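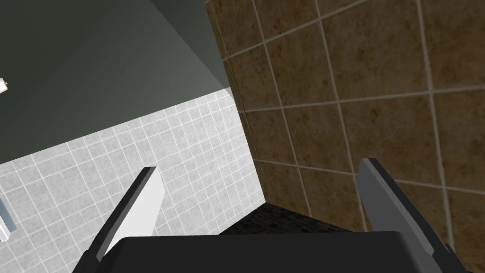
Can we buy the wide fingers now and leave the second arm for next year's budget?
Go ahead with the fingers, but hold the purchase order until the flat-item test is sorted out, so we only pay shipping once.

Ticket: Gripper choice for flat prints
Opened by: Birsen Başaran
Opened: 2022-02-08
Status: waiting on quote

Hi all! So I'm trying to work out what we need to order for the Preltach job, and I keep going in circles (sorry, Kieran, I know you've heard all this). We have 600 left on the tooling line and that's it until March. The customer wants photo prints picked up off a hard tabletop, which sounds easy until you try to get a finger under something that thin. I've been working on it in the simulator so we don't spend real money on guesses.
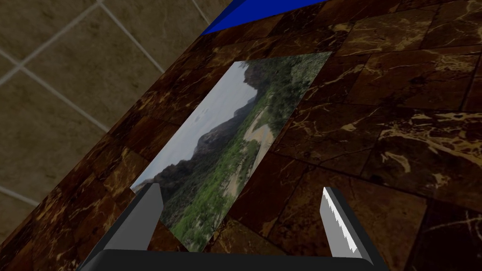 Landscape print on brown marble, fingers open.

I started with the stock fingers because they come with the gripper and cost us nothing extra. The Akex rep wants to sell us a suction kit instead, and I get it, suction is the obvious thing for a flat print! But then we need a pump, hoses and a spare valve, and none of that is in the quote he sent me. Bülent, could you ask him for one price with everything in it?
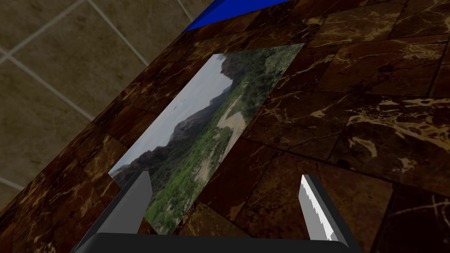
Update 1, from Birsen

Okay, I got the price list from Stomton too. Their thin-tip fingers come in packs of 4, delivery is around 15 working days, and they'll take back an unopened pack. That last part matters a lot to me, I've been stuck with parts before and it was no fun explaining it. Doğukan asked if we could just move the print to the table edge and grab it from there. Maybe! The marble top does have a clear edge with the tiled floor past it, so I'd like to try that before we pay for anything.
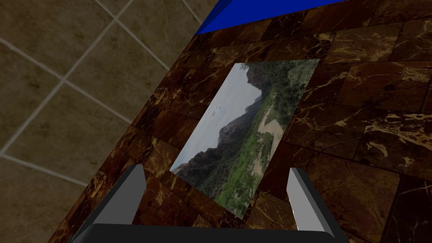

Update 2, from Birsen

Plan for now, shout if you hate it:
1. I set up the table-edge run with the stock fingers.
2. Bülent gets the full suction price, pump included.
3. Defne checks whether the Stomton pack can go on the tooling line or has to come out of spares.
4. Kieran keeps the order open and doesn't send it yet, please!

I also put in for 16 more hours of simulator time, and I'd like that approved first if we can only have one thing this week. Still waiting on Bülent's number, so I'm leaving this ticket open.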